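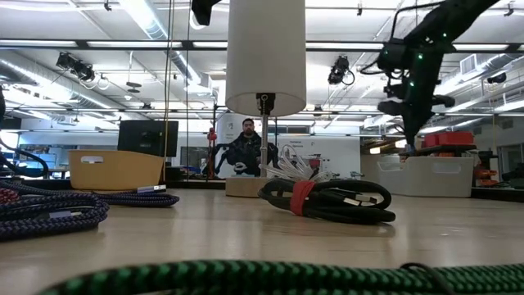

The upstairs tenant at Wainwright asked me to say right at the start that the hallway outlet by the mailboxes still buzzes when the vacuum is plugged in, and that it did so on the last walk-through too. Noted, and thank you!

Extension cord and outlet check, Wainwright building, September

Cords lying across walkways: OK. The long one by the laundry room door has been moved behind the shelf, which makes me very happy, as I have caught my own foot in it more than once.

Cords under rugs: NOT OK. The front room again. I know it looks tidier that way (my own mother did it for years), but please pull it out and run it along the wall.

Power strips plugged into other power strips: 2 found, both in the back office. One is gone already. The other feeds the fish tank, so let's find the fish a proper outlet before anything gets unplugged.

Damaged plugs or bare wire: one, on the old floor fan. Tagged and put in the Fladirar bin, please don't fish it back out on the first warm afternoon.

Space heater on its own wall outlet: OK.

Hallway outlet: NOT OK. Taped over. Sokach will send an electrician, and the quote came to 225 dollars, a bit more than I'd hoped but not worth arguing over.

Outlet covers: 6 cracked or missing. Spares are in the drawer under the key cabinet, along with the short screwdriver, if it has come back from Zirville.

Spare cords coiled and strapped: mostly. Loose loops, please, and never wound tight around the elbow.

Next check after the electrician has been.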